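Como dar as primeiras mamadeiras a um gatinho órfão

Se você achou um filhote sozinho e está com o coração na mão, respire fundo - dá para cuidar dele em casa, com paciência e uma boa dose de carinho (e de café!). Aprendi quase tudo com a Omitz, a gatinha que me tirou o sono em dezembro.

1. Aqueça o filhote
Antes de pensar em leite, enrole o pequeno numa mantinha com uma bolsa de água morna por baixo do pano. Gatinho gelado não digere nada.

2. Prepare o leite
Use sempre fórmula própria para gatos, nunca leite de vaca, e pingue um pouquinho no pulso para sentir se está morna.

3. Dê a mamadeira
Filhote de barriga para baixo, como se mamasse na mãe, e sem apertar o bico! Nos primeiros dias, a Omitz mamava a cada duas horas, de madrugada também.

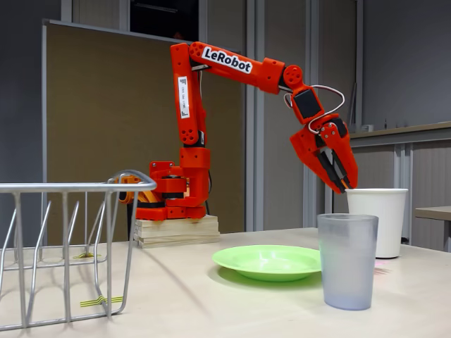
4. Limpe e pese
Passe um algodão úmido no bumbum até ele fazer xixi e anote o peso todo dia. Se parar de ganhar, ligue para o veterinário.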